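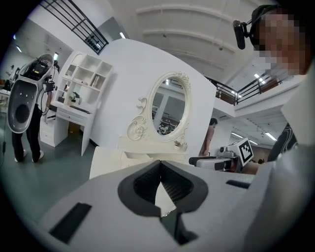 Home Archive Notes Workshop Links Contact

Hard water and the kettle problem

Tullisholm sits on chalk, and the tap water shows it. A kettle left alone there grows a crust within a month. When I moved into the flat in April I inherited a shower head with most of its holes blocked, a toilet with a brown line at the water level and a kettle that sounded like a gravel drive. I have since spent more time on limescale than I meant to, and these are my notes.

The chemistry is simple. Rain picks up carbon dioxide, becomes slightly acid and dissolves calcium carbonate as it passes through chalk. What comes out of the tap is calcium bicarbonate in solution. Heat it and the carbon dioxide leaves, the balance shifts back, and calcium carbonate comes out as a solid on the nearest hot surface. In a kettle that is the element or the base plate. Cold pipes scale slowly. Hot ones scale quickly, and the hotter you run them the worse it gets, so the first thing I did was turn down the hot water cylinder, which had been set well above what anybody needs at a basin.

Any acid will undo this. The choice is which one you want to breathe near.

Vinegar works and is cheap. It is also weak and slow, and it leaves the kitchen smelling like a chip shop. I used it on the kettle once and could taste it for 2 days, through tea, which takes some doing.

Citric acid is better in every respect I care about. It comes as a white powder, keeps for years in a closed jar and has no smell. I dissolve two dessert spoons in a litre of water, bring it to just short of boiling, switch off and leave it for 10 minutes. Then I empty the kettle, fill it with plain water, boil and throw that away. One caution: if you boil citric acid hard and for a long time against heavy scale you can end up with calcium citrate, which does not dissolve well and is harder to move than what you started with. Warm is enough.

Sulphamic acid is what many shop descalers contain. It is faster than citric and leaves nothing awkward behind. I keep a tub of it for the toilet and nothing else. Gloves, open window, never anywhere near bleach.

The shower head came off with an adjustable spanner and a rag round the nut. I left it in a bowl of warm citric solution for 5 hours, turned it once and brushed out the holes with an old toothbrush. Two of them needed a pin. The flow is now even all the way round. The rubber washer had gone hard and I replaced it with one from Pearce, the ironmonger by the bus station, who still sells them singly.

Then there are the things that claim to stop scale forming at all. The flat had one already, a Wovo unit clipped round the rising main with a small green light on it. It is meant to treat the water with a magnetic field. I ran the kettle for a month with it switched on and a month with it switched off, descaled at the end of each and could see no difference in what came off. That is a poor test with no weighing and no control over how much tea was drunk. I have left it unplugged.

A proper ion exchange softener does work. It swaps calcium for sodium on a resin bed and flushes the bed with brine. It also wants a drain, a socket, a cupboard and a steady supply of salt blocks, and the drinking tap should be plumbed in ahead of it. Tisdale quoted me for one – the price was fair, but the only cupboard with a drain near it already holds the washing machine.

So for now it is the jar of powder, once a fortnight for the kettle and whenever I notice for everything else. The toilet line went after the second go with the sulphamic. The cold tap in the bathroom still drips, and I think there is scale on the seat of the valve, so that comes apart next.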